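I've watched the February finale of Brallel three times now and I'm still mad at it! Seven episodes of slow, funny, awkward family fights, and then everybody hugs on a pier in the last two minutes (with a ukulele, no less). 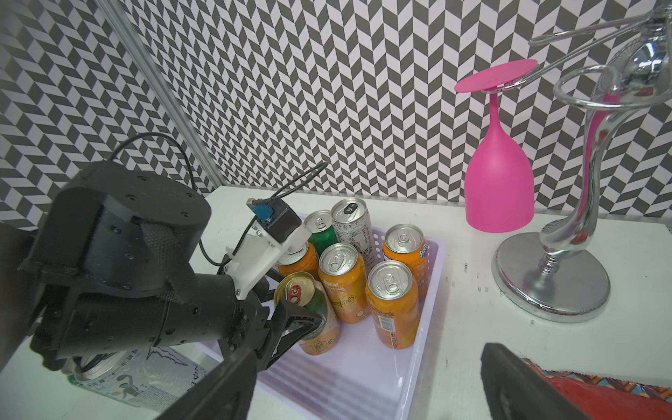
*Sleiman Film & TV Club*

My gripe is that the show was so good at leaving stuff unsaid. The sisters could fight over a parking spot for 18 minutes and I'd be glued to it. So please, season two, let them stay mad for a while – I'll be there anyway, snacks in hand.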